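The Blocks Stay Out

8 December 2018

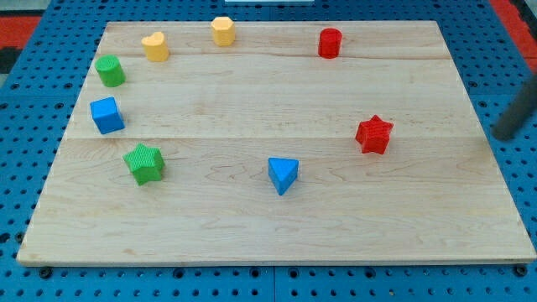 Ruby-Lee Pomare thinks I should put them in a bag. Her view, delivered by text message before I had asked for one, is that small plastic shapes belong in a drawstring bag on a hook, that every one of these sets ends up under a refrigerator sooner or later, and that a grown adult with a blog ought to have a system by now.

I have a system. The system is a maple board.

Some history, for those of you who came here from the soup post and are wondering what happened to the soup. In January I decided to get rid of every toy in the house that nobody had touched in a year. My kids are at the age where they claim to have outgrown everything until they see it in a donation box, at which point it becomes the only thing they ever loved. I wrote down what left the house, thinking it would be motivating. The list reached 73 items before I quit writing, and that was counting a marble run as one thing, which I stand by, even though I was finding bits of that marble run into the summer.

The blocks were supposed to be number 74. There are eight of them, two each in green, yellow, blue and red. A cylinder, a cube, a star, a heart and so on. They used to live with a shape sorter called a Gevus, which my aunt bought at a yard sale with the lid already missing. A shape sorter without a lid is a bucket. We threw out the bucket. The blocks stayed behind on the counter that evening and have been on one surface or another ever since.

What saved them was the texture. All the smooth toys in this house feel like the inside of a lunchbox, but these have a fine grid or a ribbing to them, and if you pick one up while you're on hold with the insurance company you will still be holding it when you hang up. I have paid bills with the red star in my left hand. I have had a fairly serious conversation about gutters while turning the yellow heart over and over like a worry stone. My husband goes for the hexagon, and we have never discussed it.

So they needed a place to live, and this is where I made it complicated.

First I tried a divided tray, the Sinasis one with the little compartments. It looked very organized and was a total failure. Once every shape had its own slot, they became a collection, and a collection makes people nervous. Guests would lift one out, look at me, and put it back. My son asked if he was allowed to touch them. They were his.

Then I tried a bowl. A bowl is fine if you want to own a bowl of something. The cubes went to the bottom, the stars caught on each other, and within a week there were also two batteries, a hair tie and a foreign coin in there. Any bowl in my house becomes that bowl. I could put one on the roof and there would be a hair tie in it by spring.

The board was meant for bread. It's pale maple, made of strips joined side by side, with some darker streaks I liked when I bought it and like more now. I ordered it from Quintela during a stretch when I believed I was going to bake. I baked twice. Both loaves could have been used to hold a door, and the board went behind the toaster to think about what it had done.

It now sits on the blue pegboard table, the one with all the holes, and that is the other reason I needed the board. I love that table. I defended the purchase of that table. But set anything small and pointy straight onto it and you are always aware of the holes, and so is the pointy thing. Crumbs vanish into them. The maple gives you one calm flat place in the middle of all that, and the blocks go around on it in a loose arc, with the center left open.

The open center took me a while. At first I filled the whole board, spaced out like a store display, and it was back to nobody touching anything. Leave a gap and people can't stand it. They put something in it. Firouzeh Hassanpour came over to return a casserole dish and stood there in her coat for a good ten minutes making a tower, cube first, then a cylinder, then the heart on top, where it would not stay. She tried it on its point and she tried it sideways. She is a woman who does other people's taxes. She left without the casserole dish she had come to return, by which I mean she took it home again, and I consider that the best review the board has had.

I don't sort them by color. I know some of you will want to. Someone always drifts by and puts the two greens together, and then later somebody else comes through and breaks them up, and I stay out of it. My only rule is that they go back on the wood when you're finished. Wherever on the wood you like. It is the one tidying rule in my house that has ever been followed, and I put that down to it being very nearly not a rule.

As for Ruby-Lee's bag: I tried it, to be fair to her. I used a Pamunetti shoe bag, good thick cotton, and hung it on the hook by the back door with all the blocks inside. It stayed there most of a month. Nobody opened it. One morning I took it down by mistake, thinking it was the clothespins, and carried it out to the yard, and I stood at the line with a plastic triangle in my hand feeling like I had been rude to it.

Maybe that's just what storage is, and the stuff you put away nicely is the stuff you have already said goodbye to. Or maybe I need more clothespins. Ruby-Lee has read this paragraph and says it's the clothespins.

If any of you have a fix for the crumbs in the pegboard, I would like to hear it. I've tried the vacuum with the narrow attachment, and I've tried tipping the table, which I do not recommend doing alone. The soup will be back next week. It's the lentil one.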